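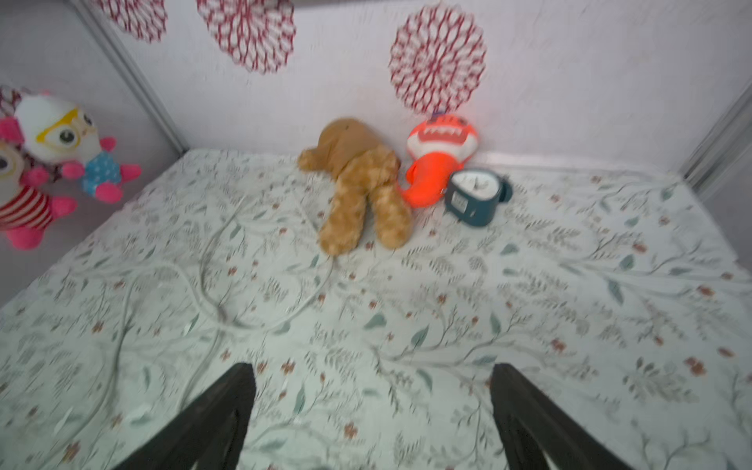

## 4. Washing printed cotton and linen bedding

Printed bedding is where the Wutar really shines, and it's my favorite load to run! The Printed cycle keeps the drum slow and the water cool, so fine lines stay fine. A pale sheet with thin gray-green vines and little rust-red flowers is just the sort of thing it was made for, and you can set one going in the time it takes to make toast. Before you start, clear the bed completely. Plush toys like to sit along the wall at the far edge, and they get scooped up with the sheet more often than you'd think. They have their own cycle (see section 6).

### Before the first wash

1. Check the care label. If it says "cold only," skip ahead to the note on Cold Hold.
2. Do a quick color test. Dampen a corner of the print, press it with a white cloth, and look at the cloth. Reds are the ones to watch.
3. Close any buttons or snaps on the duvet cover and turn it inside out. Pillowcases too.
4. Shake everything out. Hair ties and socks love the corners of a fitted sheet.

**Caution:** If the color test leaves a mark on the cloth, wash that piece by itself for the first 2 washes. Do not add it to a mixed load, even on Cold Hold.

### Loading the drum

1. Open the door and drop the sheet in loosely, one end first. Let it fall in folds.
2. Add the pillowcases on top.
3. Stop when the drum is two-thirds full. You should be able to slide your whole hand in flat over the load.
4. Close the door until it clicks.

A king-size duvet cover goes in alone. I know it's tempting to squeeze in one more thing, but a cover that size needs room to open up, and you'll be so pleased with how smooth it comes out.

### Running the Printed cycle

1. Pour liquid detergent into the left tray, up to the lower line. Powder works, but let it dissolve in a cup of warm water first.
2. Turn the dial to **Printed**. The display shows 47, the running time in minutes.
3. Press **Rinse +** if anyone in the house has sensitive skin.
4. Press **Start**.

The drum pauses several times in the first few minutes. It's weighing the load and deciding how much water to use, so leave it be.

**Note on Cold Hold:** Hold the **Cool** button until the light turns blue. The cycle runs longer this way and the display will change to match. Imelda Magbanua, who tested this setting for us all through September, now uses it for nearly everything she owns.

**Caution:** Never use chlorine bleach with this cycle. It yellows pale backgrounds and can damage the door seal.

### Drying

Line drying is wonderful for prints. Hang the sheet by its long edge, pattern side in, out of strong sun. If you're using a dryer, choose low heat and take the sheet out while the hems are still a tiny bit damp. Smooth it by hand on the bed and you can skip the iron altogether.

### If something looks wrong

- **Display shows 128:** the load is bunched on one side. Press **Pause**, wait for the door to unlock, spread the sheet out and press **Start** again.
- **Streaks of detergent:** run Rinse + by itself and use a little less next time.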